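Cinden Catch-All Bin, gray

Okay, so this is the one I get the most emails about, and I finally gave it a page of its own! If you've bought from me before you know I don't stock much. I'd rather have one good open bin than a shelf full of cute baskets that tip over the second a kid leans on them, and the Cinden is the one I keep reordering.

It's wide, it's open on top, and the sides slope outward, so things slide down to the middle and you can see what you've got without digging. No lid (I tried lids, I lost the lids). No handles either, which a few people have grumbled about, but you can get your fingers under the lip easily enough and it carries fine if you don't overload it.

What do I keep in mine? Whatever's on the floor at seven at night, mostly. Stuffed animals, a dinosaur or two, a cup that should have gone back to the kitchen, somebody's hairbrush. I do one lap of the downstairs, everything goes in, and then it gets sorted on Saturday -- or it doesn't, and we start the next week with a full bin. Works either way.
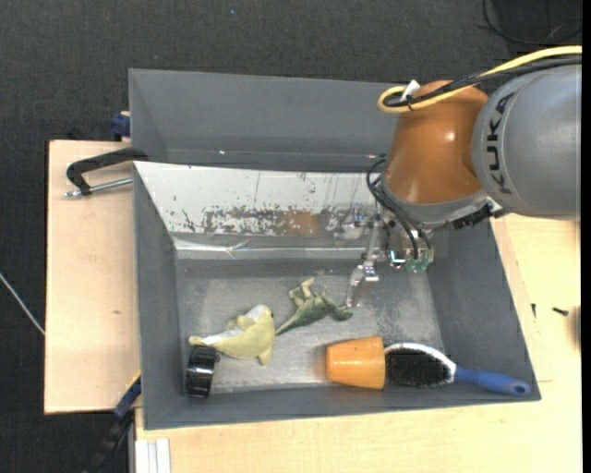

Now, about wear, because I get asked and I don't want anyone surprised. It will scuff. The bottom goes first, you'll get paler patches where the hard toys slide around, and I've never found anything that buffs them out. Mine looked pretty beat up by November of its first year and I stopped caring shortly after that. It still does its job! If you want something that stays showroom-perfect, the Toment fabric tub might suit you better (softer, smaller, goes through the wash), but it does slump when it's half empty.

For cleaning I use a damp cloth and a drop of dish soap. Please skip the scouring pads, they leave marks worse than the toys do. Crayon comes off with a bit of baking soda if you catch it early.

A few people have asked if two will stack. Empty, yes, they nest nicely. Full, no, please don't, the sloped sides mean the top one just sinks into whatever's underneath. If you need layers, the Jaramillo shelf takes 4 of them across, and I can send both in one shipment if you leave a note at checkout.

The details:

Item number: 141
Color: gray only (I asked about blue, they said no)
Sold singly
Price: $30
Returns: 30 days, unused please
Liner: not included, the Pimasero felt one fits if you trim the corners

The last batch was 500 and it went faster than I expected, so if the button says sold out, put your email in the box and I'll write when the next lot lands. I answer those myself, usually in the evening, so give me a day or so.

-- Aurelia Egger

Page updated 23 Aug 2022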